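Wrist camera grasp check keeps flagging plaid cloth as "no grasp"

akbulut_lab
Posted in Perception

We're running a cloth pick routine on a single arm with a two-finger gripper. The grasp check comes from Flumgate: it takes the wrist view after closing, segments the cloth, and looks for mask pixels between the fingertips. On plain towels it's fine. On a plaid cloth the mask breaks up along the stripes and the check returns false while the cloth is clearly pinched. Up to 40 picks out of 300 get rejected this way.

Typical rejected pick, with the mustard part of the cloth between the fingers and the dark green folds above it: 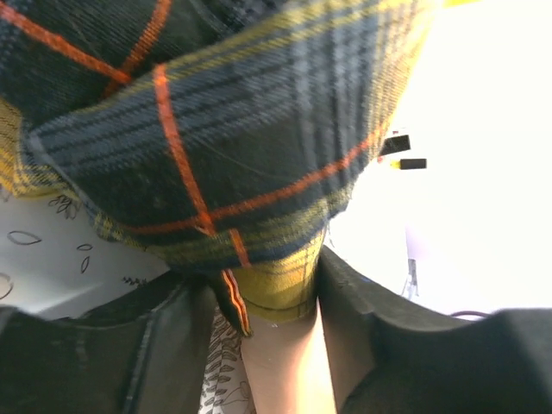 What I've tried so far:

- Raising the merge threshold. The plaid holds together better, but then the leaf-print surface underneath gets pulled into the mask.
- Converting to grayscale first. Worse, the dark green runs into the dark fingers.
- Turning exposure down. The right side is still blown out.

Is there a setting I'm missing, or do I need a different check?

skoromitz
I wouldn't tune the threshold any further. Color segmentation will always split a cloth with dark green and yellow in it. Prompt the segmenter with points instead of letting it find regions by itself. You know where the fingertips are from the gripper width, so put 4 points just above the pinch and 6 negative points on the fingers and the background below. Then take the union of the masks. Also crop the bright side out before you run it — you don't need it to decide if something is held.

karneck_user
just use gripper width? if it closes all the way theres nothing in it

tworidge
Width alone won't do it for one thin layer, our encoder noise is bigger than the fabric. What worked for us was comparing two views, one at close and one after a short lift. Cloth that's held stays nearly fixed at the fingertips and the background moves. Plain optical flow is enough, and the stripes help there. Log both views so you can rerun the check offline.

Contact the moderators | Copyright Karneck Community Help | Back to top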